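Vurnik Two-Compartment Picking Bin Kit

Item no. 3651
Sold by Plukier, parts and kits for small robot arms
In stock, ships in 3 working days

Overview

The Vurnik kit is a bin, a divider and a set of practice bars for people who are building a pick-and-place cell at home or in a shared workshop. It is meant for the stage where the arm moves, the gripper opens and closes, and you need something repeatable to pick up.

The bin has two compartments. You put the bars in one and have the arm move them to the other, then run the job in reverse. With a full set of bars in play you can leave a program cycling back and forth without resetting anything by hand, as long as your grasp planning can deal with bars that end up against a wall or in a corner.

The kit does not include an arm, a gripper, a camera or software. It works with any arm that can reach the floor of both compartments from its mounting point. Check the reach on your own bench before ordering.

What is in the kit

Bin body, gray, one piece
Divider panel, white face
12 practice bars, red and dark green
2 bar clamps
Printed setup sheet
Spare divider face, self-adhesive

Bars can be reordered as a set. The setup sheet can also be downloaded from this page.

Setting up

The bin sits on a bench or drops into a gap between two tabletops. Most builders who have written to us prefer the gap, which brings the floor of the bin lower and gives the wrist more room above the walls. If you do this, support the bin from underneath. The clamps keep the sides and divider lined up and are not meant to carry the weight.

Fit one clamp on each side, close to the line of the divider. Tighten them evenly. Too much pressure on one side pulls the divider out of square, and you will see it as a gap at the foot of the panel.

Leave the clamp handles where the arm will not sweep over them. If your arm comes in from the side, add the near clamp to your collision model as a plain box, a little larger than the real thing. Do the same for any cable bundle that hangs outside the wrist.

Start with a few bars. Six is plenty for a first session, all of them in one compartment, lying at whatever angle they land. Get the single bars in the open working first, then the ones that lie close together, then the ones along the walls.

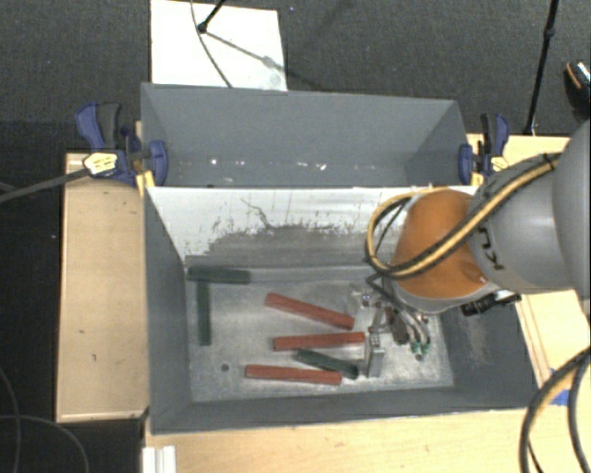
Bars along the walls

A bar lying flat against a wall is the hardest pick in the bin. A finger has to fit between the bar and the wall, or the bar has to be moved before it can be grasped. There are two common ways to handle it. One is to come down on the open side and drag the bar toward the middle. The other is to grasp it at its end with the gripper turned. Both need a slow approach and a sensible force limit.

Corners are worse. If your program has no answer for a corner, have it skip the bar and come back after the others have been moved.

Wear

The divider takes most of the abuse. Fingers and bars both scrape it, and the white face will scratch and wear through to gray with use. This does not affect the strength of the panel. It can affect vision, mostly if your detection relies on a clean white background behind the bars. Stick on the spare face when it becomes a problem, or train with the worn one and leave it alone.

The floor will scuff too. Wipe it with a damp cloth and let it dry before running. Do not use solvent cleaners on the floor or the divider.

Lighting

Put your lamps off to the sides and use two if you can. The red bars are easy to pick out in most light. The dark green ones can sink into the gray walls when the compartment is in shadow, so test your detection with green bars at the foot of the divider before you trust it.

Customer notes

"I ran 2000 picks on the first divider face before I changed it, and I could have gone longer. My own fingers have square ends and they dig in more than rounded ones would. I filed the edges down after that. The clamps held through all of it, but I check them at the start of each session." - Ginevra Benedetti

"Good size for our shared bench. I would have liked a third color of bar. The setup sheet should say more about supporting the bin from below." - Burau workshop

The second point has been taken up. The setup sheet was revised in April 2026 and now has a section on mounting between two tables. If you have an older sheet, download the new one.

Compatible items

Şimşekoğlu rounded finger tips, pair
Replacement bar set, red and dark green
Divider face, self-adhesive, single
Cable straps for wrist-mounted cable bundles

Returns

Unused kits can be returned in their original packaging. Opened bar sets can be returned if all the bars are present. Divider faces cannot be returned once the backing has been removed.

Questions about fit or mounting should go through the contact form with the item number. Include the reach of your arm and the width of your gripper when open.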